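December, workshop notebook, bench end

Right, where were we. The birch ply panels came out of the clamps this morning and the news is mixed. Three of the six are flat enough to use, two have a slight belly that I can probably pull out when they go into the carcass, and one looks like a crisp. I've written CRISP on it in pencil so I-hsuan doesn't pick it up by mistake and cut the back panel from it like last time.

The job, for anyone reading this cold, is the map chest for Folasade Omoregie. Four wide drawers, very shallow, to sit under her window. The outside width is 1,230 mm and that number is not moving, because the alcove isn't moving. I measured it, Shih-chieh measured it, and then Folasade rang up and read it out to us as well, so if it doesn't fit we all go down together!

Glue

I used up the Dolix on the first panels and went over to the Stilus for the rest. I know Brock can't stand the Stilus (he says it smells of wet dog, and he has a point) but it gives you a bit more time before it grabs, and with veneers this wide I need every second. The Dolix had started to skin over before I'd got the second sheet down. You can see it in the bellied ones if you tap along them – there's a hollow patch near the left-hand corner on both. I'm fairly sure that's me being slow and nothing to do with the ply.

Adaeze asked whether I'd rolled it or spread it. Rolled, then went back over the edges with a brush. She reckons I'm putting it on too thick in the middle and starving the ends. Could be. I'll try the notched spreader on the replacement panel and write down what I get, which I should have been doing all along.

Cauls next time: the curved ones. I had the straight ones out because they were nearest. Lazy.

Drawer runners

Went round and round on this over lunch. Shih-chieh wants metal runners, full extension, job done. I want plain wooden ones, waxed, because the drawers are so shallow that a metal runner will eat nearly all the side. We dug out the old Afolabi catalogue and the slimmest pair in it would still leave me next to nothing for the bottom groove. So it's wood, unless Folasade says otherwise. I've left her a message.

I did a quick mock-up in offcuts to see how it slides. Dry, it's horrible, it squeals. With a rub of candle it's lovely, and with the Famen paste wax it's lovely too but you have to wait for it. I'll probably end up using the candle and telling people it was the Famen.

One worry is racking. A drawer that wide and that shallow will want to go in crooked if you only pull on one side, and she will only pull on one side, everybody does. A centre guide would sort it. I-hsuan drew one on the back of the cutting list and I think it's right, although it means an extra rail across the middle of each opening and I'll have to notch the dust panels round it. Fiddly, but I'd sooner do it now than be called out in spring when everything has swelled up.
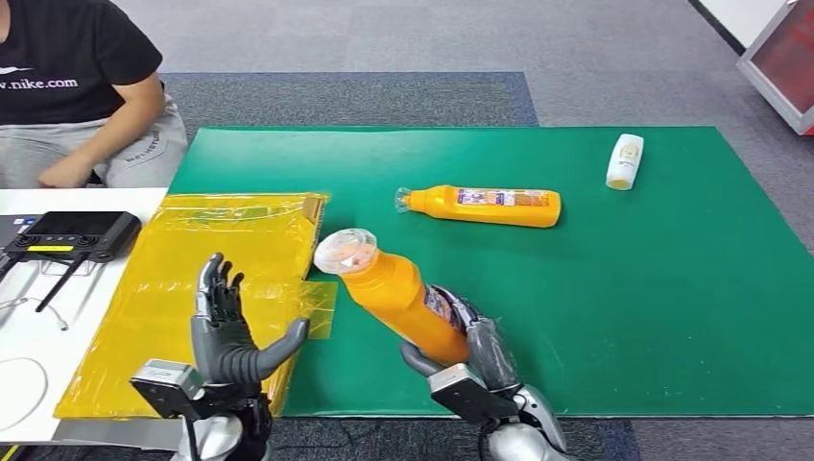 Things to sort before the next glue-up

New sheet of ply for the crisp. Ask for one from the middle of the stack, and look down the edge of it before it goes on the van.

More greaseproof paper. I ran out and used newspaper on the last panel, so there is now a very faint crossword on the inside of a drawer bottom. It'll sand off. I think.

Sharpen the block plane. Brock borrowed it for the door at the front and it has come back with a nick in it. Brock, if you're reading this, you owe me a grinding session and a biscuit.

Handles: Folasade likes the brass cup ones, but on a front this shallow they'll look like big noses. I've suggested a scooped finger pull cut straight into the top edge. Adaeze has a sample of that from the plan press she made, so I'll borrow it and take it round.

Check the moisture meter battery. It gave me the same reading for the oak, the ply and my own thumb.

Five o'clock and I've stickered the good panels up by the wall with a weight on top. The bellied pair are on their own pile, hollow side down. Heater is off. I'll have another look at them in the morning and then start cutting the carcass sides, bottom shelf first.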